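Cups, Jars and Tumblers: Gallery 4

Part of the Taststead collection of everyday drinkware and small containers. Gallery 4 covers cups with molded or ribbed sides. Most came in as gifts or in mixed boxes, and very few have any paperwork with them.

Catalog number 1528. Cream cup with three rounded rings, shown in both pictures.

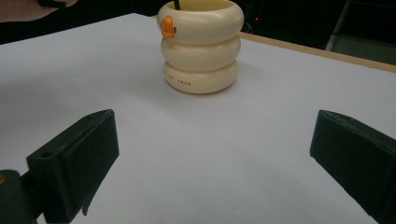
The rings sit one on top of another, with an orange figure on the left of the top one. Part of the lettering on the bottom ring reads "ICY SWAN."

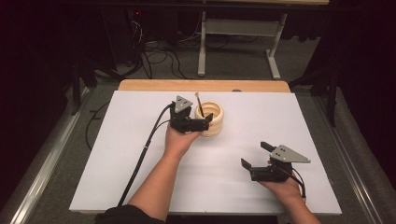

The same ribbed shape on the white board, with a thin paintbrush standing in the cup.

Jeanie Cowie wrote in to say that she has used a ringed cup for watercolor water for years and would not go back to a straight one. The grooves give her fingers something to hold, she says, and she has never dropped it. Her complaint is the washing. Paint settles in the grooves on the inside, and a regular sponge slides right over it. She uses a bottle brush, then fills the cup with warm water and a little dish soap and leaves it overnight. She also asks whether anyone has found a lid that fits a cup of this kind, as the ones sold for travel mugs are all too wide for hers.

We don't have a lid for 1528 and can't say whether it was sold with one. If you have a ringed cup with its lid, please measure across the rim and send us the figure along with any wording on the base.

Notes on the rest of Gallery 4

Catalog number 1058 is a ribbed tumbler in pale green glass, given to us in September. It has a chip on the foot and is kept on the lower shelf. The ribs run straight up and down and stop just short of the rim. We have been told it came from a cafeteria, but there is no mark on it to confirm that. It arrived wrapped in a kitchen towel, which we have kept too.

The Bromitz mugs are a set of four, all stoneware, all with a single raised band near the base. One handle was glued back on before the set reached us, and the repair is holding. They stack two high without trouble. Any higher and the stack leans. These are the heaviest pieces in the gallery and they stay at the back of the cabinet for that reason.

The Markola beakers are soft plastic and were made for children. They have shallow rings around the middle, and the rings have worn smooth on the blue one. The yellow one still has its price sticker on the bottom. We have left the sticker alone. Peeling these off with heat has marked other plastic cups in the collection, and cooking oil leaves a stain.

The Sokol picnic cup folds flat. It is made of metal sections that slide into each other, and it leaks at the second joint. It has a small round tin of its own with a dent in the lid. Vojtěch Dvořáček sent it with a note explaining that his family used it on hikes and always drank quickly.

Care

Plastic cups are washed by hand in lukewarm water and dried upside down on a rack. Glass is done separately. Anything with printed lettering gets a soft cloth only, with no scouring powder. Cups that have held paint or ink are marked on their card, and those are never used for drinks again.

Please don't send cups with the straw or stirrer taped inside. The tape leaves a residue that is hard to remove from ribbed plastic. Wrap the loose parts in paper and put them in a separate bag with the same label.

Sending things in

The collection now has nearly 3000 pieces, and space in the cabinets is limited. We are still taking ringed, ribbed and banded cups, in any material, with or without damage. We are not taking plain white mugs or mugs with company logos. Write first with the height, the material and anything printed on the piece. A photo helps but isn't required.

Gallery 5, handles and spouts, is being put together now. The cards for the teapots are done and the milk jugs are next.

Page last changed Thu 21 February.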